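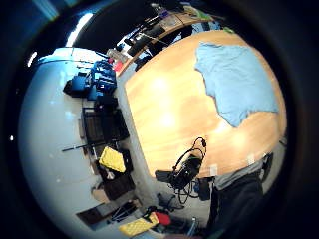

The Blue Cloth

When Hinata came back to the table it was already four in the afternoon, and the cloth was lying there wrinkled, as it always was between two tries. She took the gripper in her hand again. It was try number 494.

"You are too fast," said Berkar. He stood next to the table in his gray shirt. "It will learn to be fast, and then it will learn to miss."

"My mother folds faster than this."

"Your mother is not teaching a machine in Skidholm."

She closed the two fingers on a corner and pulled it slowly toward her. Her wrist was hurting since the morning. In Dadholm, where she grew up, the laundry of the whole Hayashi family was folded on one bed, and her grandmother used to hold her hands from behind and move them. She never explained anything. She only moved the hands, until one evening she let go of them, and Hinata continued without noticing it.

The corner slipped. Hinata opened the fingers and took it again.

"Should I delete this one?" asked Berkar.

"No. Keep it. I also dropped many."

He wrote the number down in his notebook, and she shook out the cloth for 495.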